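데이터 카드의 최신본은 저장소의 `main` 브랜치에 있다.

# Brollden 주방 수납 용어 말뭉치

가구 설명서와 중고 거래 글에서 주방 수납 관련 한국어 문장 3,377개를 모아 용어를 표기한 텍스트 데이터. 정리는 Melati Tuhumury, 검수는 Ánh Chu가 맡았다.

## 구성

- `sentences.tsv`: 문장 ID, 원문, 출처 유형
- `terms.tsv`: 용어, 표제형, 이형태
- 출처 유형은 `manual`, `resale` 2종

표제형은 약 15개 상위 범주로 묶는다. "서랍"과 "설합"은 같은 표제형에 두고, "빼닫이"는 방언 표시를 붙여 따로 둔다. "손잡이"는 형태에 따라 `bar`, `knob`, `none`으로 나눈다. 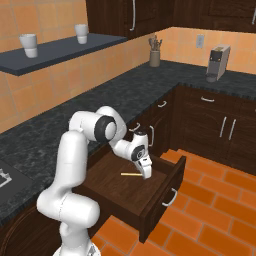
*그림 1. 하부장 서랍, 손잡이 유형 `bar` (렌더링)*

## 표기 규칙

띄어쓰기는 원문을 유지한다. "하부 장"처럼 띄어 쓴 경우에도 `terms.tsv`에는 "하부장"으로 적는다. 치수 표현은 용어에 포함하지 않는다. 상품명은 `<NAME>`으로 치환했으나 `resale` 문장에는 일부가 남아 있을 수 있다.

## 알려진 문제

- "수납장"의 범주가 판본마다 다르다. 7월 판부터 `cabinet`으로 통일.
- 외래어 "렐/레일" 오기는 교정하지 않았다.
- `terms.tsv`의 이형태 열은 쉼표로 구분하며 공백이 섞여 있다. 읽은 뒤 `strip()` 처리가 필요하다.

## 문의

오류는 이슈로 등록한다. 담당: Bình Văn.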